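Slow Hands Near the Kettle

What the kitchen rules at Taltamcombe can teach other labs

When the Leone group moved its arm into a real kitchen in July, the first thing they wrote was a rule sheet. It has 9 points and fits on one page. I have read many longer ones, and I trust this one more.

The first rule is about speed. Near a person the arm may not move faster than 470 millimeters per second, and when it carries something the limit goes down to 410. The second rule is about stopping: whoever starts a run stays within reach of the stop button – also when the run is boring.

The other rules are about food. Fingertips are cleaned before each session, and no open milk stays out longer than 15 minutes.

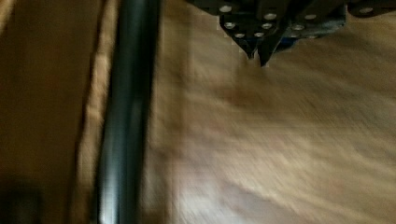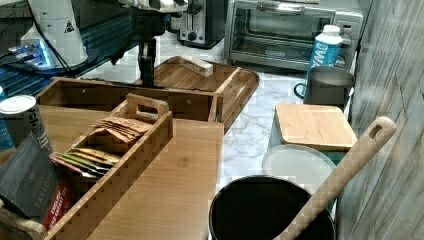
At Sombridge the same sheet is now used, with one change. They ask that each stop be written down with its cause, even if the cause is "I was nervous." I find this a good habit. A team which hides its small stops will learn very little before the big one. The Cemora workshop will discuss a common version next spring.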